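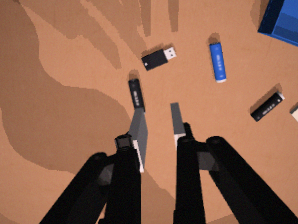
Every August the budget round comes back, and every August somebody in a good shirt asks whether we've thought about automating the small stuff. We have. We have thought about it for so long that the spreadsheet has its own folder, and the folder has a backup.

I buy equipment for Tullden, a company that packs kits of small electronic bits for training courses. Memory sticks, mostly, and the things memory sticks go in. A person at a bench puts the right stick in the right box, and then does it again until lunch. You could hardly design a job that looks more like a gift to a robot salesman, and the robot salesmen have noticed.

My argument is a dull one. Firms like ours spend far too long choosing the arm and hardly any time choosing what goes on the end of it. The arm gets the meetings and the site visit with sandwiches. The gripper gets a line near the bottom of the quote, between the cable tray and the delivery charge, and it's usually the first thing struck out when finance wants a rounder number.

This is like buying a van and economising on the doors. A memory stick is slim, light and rounded at the corners, and it lies on the bench at whatever angle it pleases. Lifting it has very little to do with how strong your robot is. The last quote we had from Cleka boasted a reach that would have let the machine make tea in the next office. The fingers were described as "standard".

I asked Soon-im Son, who runs our packing floor, what she would want for the money. She didn't mention reach, or speed. She wanted to know what happens when two sticks are lying close together and the thing has to take one and leave the other alone. I put this to the salesman, who said it was a very good question and moved to the next slide.

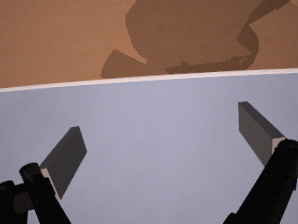 Ximeng Xie
Equipment buyer, Tullden

To be fair to the sellers, simulation has made some of this easier to ask. You can now try out a pair of fingers on a computer before anyone signs anything, and I would urge every buyer to insist on it. But put the trial in the budget as a proper item, with a figure beside it. If it's free, it will be a trial of whatever the supplier already had lying about, on a part chosen because it behaves.

Ask for your own parts. Ask for 100 picks, then another 100 with the parts moved about, and ask to see the misses. Xiong, who quoted against Cleka, sent us a report of 382 picks with the failures left in, and I trusted it more for being slightly embarrassing.

Then there's the spare set. Fingers wear, pads get grubby, and someone will one day drive them into the bench. Our first draft budget had money for a decorative safety fence in company colours and none for a second pair of fingers. I put in 2 sets and lost the colours. There was some sadness in marketing.

We may still not buy. The bench is cheap, the people at it are quick, and they don't need a service contract with Coka to pick up something they've dropped. But if we do, I want the row for the gripper moved to the top of the sheet, and the arm can go down by the cable tray.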